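4.2 Changes in task allocation at the folding stations

Before the cell was installed, each operator at the Wonberg laundry sorted, folded and stacked garments at a single station for the whole shift. Since May the first two steps have been shared with the arm, and the operator's work has moved toward preparation and correction. We observed 54 shifts and logged 400 interventions, which we coded using the scheme of Tarawneh and Matei (Section 3).

Most interventions were short. Operators turned a garment over, freed a drawstring or moved an item the gripper could not reach. Shorts and other small items with elastic waistbands needed more handling than towels — a gathered edge gives the fingers little flat cloth to close on. Staff at the Medero site reported the same difficulty in interviews, although their cell uses a harder table surface.

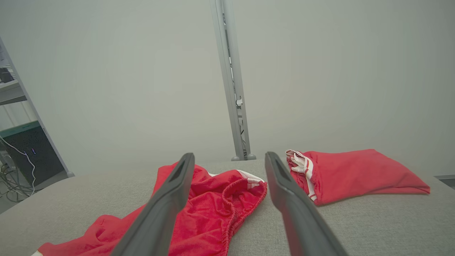
Figure 5. Gripper fingers over two red garments on the fabric-covered work surface.

The log does not capture waiting time, and several operators raised this point without being asked. One described the new job as "standing ready," and found it more tiring than folding. Shift leads disagreed on whether waiting should count as idle time in the daily report. At Wonberg it was counted as idle until 6/30/18, when De Bruijn and Marinescu revised the form to add a separate line for supervision. Entries made before that change are excluded from the comparison in Section 4.3.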